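Thread: what we changed in the Fleltero planner this spring, and why the sim looks the way it does now
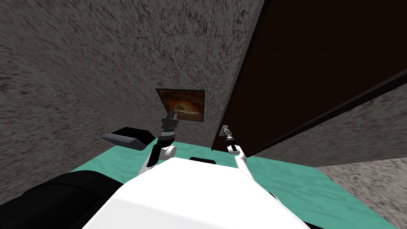

1/ Fleltero is the motion planner we run on our two-arm robots at Skorata. It takes a goal for each gripper and returns one timed path for both arms. For most of the spring the work was in simulation, on a small set of tabletop rooms with swapped textures. The teal table and the speckled gray walls come from that texture set. Both grippers point up at the start of this one, the left in front of the picture on the wall and the right by the big brown slab.

2/ The slab matters more than the table does. Early on we only planned around things on the table surface, and anything higher was treated as background. That was fine until the goals moved up. A large flat panel at an angle is a bad shape for the way we used to store obstacles.

3/ The old way: wrap every object in a box lined up with the table axes. Cheap to check, easy to debug. But a box around a leaning panel is mostly air. The planner saw a huge block hanging over half the workspace and refused to go near it. A lot of our "no path found" results were this and nothing else.

4/ New way: each object gets a box turned to fit its own shape, and long objects get split into pieces. Checks cost more per object. We got that back by skipping pairs that can't touch at the current arm pose.

5/ Test set is 457 start and goal pairs, saved in March and not changed since. Before the switch, the planner gave up on 18 of them. After, it gave up on 11. I looked at what was left one by one. Most have a goal the arm can reach only with the wrist folded back on itself, and our sampler hardly ever tries that.

6/ I want to be clear that a found path in sim is only that. The number says the planner returned something that passes its own checks. It says nothing about how the motion tracks on hardware. We keep those two results in separate tables now because people kept mixing them up in meetings, me included.

7/ Second change: time. The two arms used to be planned one after the other. Left first, then right, with the left arm's path treated as a moving obstacle. It works, but the right arm always gets the leftovers. You'd see the left arm take a nice short line and the right arm wander all over to stay out of its way.

8/ We now plan a path for each arm alone, then look for a schedule that keeps them apart. If one arm just has to wait a moment, it waits. Only when no schedule works do we plan both arms together in the full joint space. The joint plan is slow, so it's good that it's the last resort.

9/ The scheduler is the part I'd steal if I were you. It's a small grid: progress of the left arm on one axis, progress of the right on the other, blocked cells where they'd collide. Then it's a shortest path on a grid. You can draw it and look at it, and when something is wrong you can usually see it right away.

10/ One bug that cost me most of a week. The grid was built at the same spacing for both arms, in path fraction. A long path and a short path at the same fraction step are very different distances. So a long sweep could jump clean over a blocked area between two cells. Fix was to space cells by the farthest any point on the arm moves. Obvious once you say it out loud.

11/ Perception. In the planner tests we feed it the true object poses from the simulator. In the full tests the poses come from Godoy, our detector, and they're off by whatever they're off by. We add padding around each object to cover that. Too little and you clip things, too much and you're back to the giant block problem from post 3.

12/ Padding used to be one number for everything. Now Godoy reports how sure it is along each direction and we pad to match. For a flat panel seen at a steep angle, depth is the shaky direction, so it gets thick that way and stays thin in the others.

13/ The swapped textures are for Godoy too. It was trained on rooms that all looked alike and had learned to lean on the background. Change the wall and the poses drifted. Strange color mixes are ugly to look at all day but they do show that problem early. The planner itself doesn't read color at all, so for planner-only runs I leave textures on whatever the generator picks.

14/ Tooling. Every failed run writes out a replay file: scene, seed, goals, the planner settings, and the last tree it grew. Caria is our viewer for those. You open the file, scrub through, and click any rejected pose to see which two shapes were touching. Before this we read logs. I don't miss the logs.

15/ The best thing we added to Caria was a toggle that draws the collision shapes over the normal render. The render looked right for months while the shapes underneath were wrong. One link on the right arm had its shape flipped end for end. It passed all the tests because the tests used the same wrong shape.

16/ If you run a setup like this, draw your collision shapes. Do it for every link on both arms, at a pose that isn't the home pose. At home a lot of mistakes line up and hide.

17/ Things that didn't work. Reusing old paths as a starting guess helped when goals were close together and hurt when they weren't, and we never found a good rule for telling the two apart. Turned off for now. Smoothing both arms at once also got dropped — it kept pulling them toward each other and the scheduler had to undo it.

18/ Next up is the folded wrist problem from post 5. First try will be to sample from several arm solutions per goal in place of the one nearest to the current pose. It's a small change in the code and probably a big one in run time.

19/ A few people asked about the scheduler code. It's tangled up with our robot model loader and I'd need to pull it out first. Will post here when that's done. Replay file format is easier to share, so I'll write that up before the scheduler.

Wednesday, June 24, 2020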